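Why Robots Have Rules Too

My name is Natália Macedo and I work with robots. Before you get too excited, I should say that mine don't fly, they don't talk, and none of them has ever saved the world. They pick things up and put them down again. Sometimes they pour. That's pretty much the whole job, and I love it!

When I visit schools, the first question is usually "Can it fight?" (no) and the second one is "Can it do my chores?" (not yet, sorry). But the question I like best came from a girl in the second row who wanted to know who tells the robot what it's not allowed to do. So let's talk about that.

Think about your school for a minute. You don't run in the hallway. You carry scissors with the points down. If the fire bell rings, you stop what you're doing, even if you were right in the middle of a really good drawing. Places where robots work have rules a lot like those. Some are for the robot, but most of them are for us, the people standing next to it.

Rule one: everybody knows where the stop button is

Big robots usually have a stop button. It's red and round and fat, and you can smack it with your whole hand. You don't have to be the boss to press it. If you see something that worries you, you press first and explain later. On my very first morning at Rebelo, the company where I learned my job, I pressed it over a moth. The moth was fine, I was embarrassed, and my teacher said "good" and started everything up again. I've never forgotten that.

Rule two: the robot gets its own space

A robot arm doesn't know you're there unless somebody has given it a way to know. It might swing around fast, and it won't say excuse me. Some robots work inside a fence, and when you open the gate, they stop. Others work near people, and those have to move gently and stop if they bump into something. On our floor there's a yellow line, and when the arm is moving my toes stay on my side of it. I have big feet, so I have to pay attention!

Rule three: slow first

When we teach a robot something new, we don't let it go at full speed. We have an arm called Perkex, and for a brand-new job we set Perkex to 38 percent of its top speed. It's a bit like watching a turtle make a sandwich. But if the turtle is about to put its elbow in the mustard, you have plenty of time to say stop. We run the job 50 times like that before anyone is allowed to turn the speed up, and yes, somebody has to sit there and watch all 50.

Rule four: squeeze just enough

Pick up a plastic cup. Did you think about how hard to squeeze? Probably not – your fingers worked it out for you. A robot needs help with that part. Squeeze too little and the cup slips. Squeeze too much and crunch! So we write down a limit for every kind of thing it's going to hold, and the robot isn't supposed to go over it, no matter what.

Jars are a good thing to practice with. A see-through jar is tricky for a robot's camera, which can look right through the side and see whatever is behind it. And if you put something small and grainy in the bottom, you find out quickly how tidy everybody is.

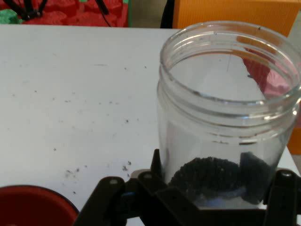 Little grains get everywhere, by the way. They roll into corners, and if they get into a robot's joints they can make it stiff and scratchy. So our next rule is about cleaning, and I'm afraid it's as boring as it sounds.

Rule five: stop the robot, then clean up

Never reach in to wipe a table while the arm is moving, even if it's only one tiny speck. First we stop it. Then we check that it has really stopped and can't start again by surprise. Then out comes the brush. At Rebelo we each had a tag with our name on it, and we hung it on the switch before we went in. As long as your tag was there, no one else could turn the robot on. I still have mine on my key ring.

Who makes up all these rules?

Lots of people, in lots of countries. They meet, they argue, and they write down what they agree on in long documents called standards. I'll admit that I've fallen asleep reading one. But a standard means that a robot built in one place and used in another can be checked against the same list, and that's a pretty great thing to have.

Want to try it at home? Ask a friend to be the robot. Give them a plastic cup to move across the table, and they can only do exactly what you tell them. Pick a stop word before you start. Then write one new rule each time something goes wrong – my nephew and I got to 41 before dinner.

More to read
Gretedel and the Very Long Conveyor Belt
How does a robot know which way is up?
What is a sensor?
Branero's big move: packing 1,000 pears
Make your own paper gripper
Ask Natália: your August questions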